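# About Edstead

Edstead is a contract packing and returns-sorting company. We handle small mixed goods: tins, chargers, key rings, game pieces, craft blocks, and other items that arrive unsorted and leave counted, labeled, and boxed. The company employs 124 people at two sites, Prirnideck and Halitz.

## What we do

Goods come in by the crate. At Prirnideck they are opened, checked, and separated by type. At Halitz they are repacked to the customer's order sheet. The two sites share one stock system and one set of work instructions, and staff may apply to move between them after their first full season.

Our range is wide and our runs are short. A typical order covers a few hundred pieces of several kinds, which makes fixed machinery a poor fit. For most of the company's history, every piece was picked up and put down by hand.

## Automation at Edstead

We began the Mkhize program in November with 34 people from the sorting floor. Its purpose is to move repetitive lifting and placing to robot arms with two-finger grippers. The first tasks chosen were those with the highest rate of wrist and shoulder complaints.

The arms are not programmed point by point. They learn from recorded handling, done by people using a hand-held version of the same gripper. The person closes the fingers on an object, moves it, and sets it down; a camera on the tool records the grip. Sorters who did this work by hand now spend part of each shift recording it. Training on the tool takes 7 days, and no earlier technical background is needed.

Recordings cover varied surfaces and home settings as well as plain benches. Round and tapered items get the most attention, as the two pads meet them at different angles and a grip that suits a block will often slip on a curve.

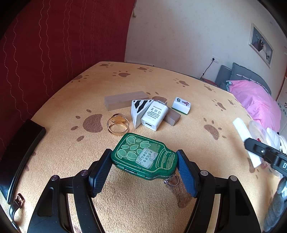
## What changes for our staff

Job titles on the sorting floor have been rewritten. The old grade of sorter is now split into handling operator, recording operator, and cell operator. Pay for the first is unchanged. The other two carry a supplement from the first day of training.

- **Handling operators** work by hand on fragile, soft, or tangled goods, and on anything the arms reject.
- **Recording operators** use the hand-held gripper, label their own recordings, and mark failed grips.
- **Cell operators** run the arms, clear stoppages, and decide when an order goes back to manual work.

A cell operator may stop an arm at any time without asking a supervisor. Stops are logged by cause – never by name.

The work is less tiring for the shoulders and more demanding on attention. Staff asked for shorter turns on the recording tool, and these were introduced at both sites. Rotation between the three roles is open to anyone who has completed training.

## Where we are now

The program library holds 1,025 approved recordings. Arms are in daily use at Halitz for rigid boxed goods only. Tins and other curved items are still in trial at Prirnideck, and bags and cloth remain manual with no date set for change.

Visits to the Prirnideck floor can be booked through the front office. Closed shoes are required, and long hair must be tied back near the cells.

Page last revised 2020-02-18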